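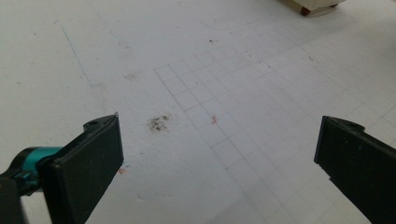

**Tresard seeks participants for a study of surface cleaning**

Tresard invites adults to take part in a study of how people clear crumbs and small debris from a flat white surface marked with a grid of small squares. Sessions last 50 minutes and are held on Tuesday afternoons throughout April. 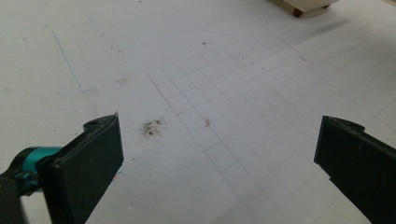
**Taking part**
*Study Coordinator at Tresard: Lajos Simon*

We have places for 30 participants. No experience is required, but applicants must be able to work with both hands – seating is available on request. Travel costs within the city are reimbursed.

To apply, please write to Anathi Baloyi at the Tresard front office, stating your preferred start time.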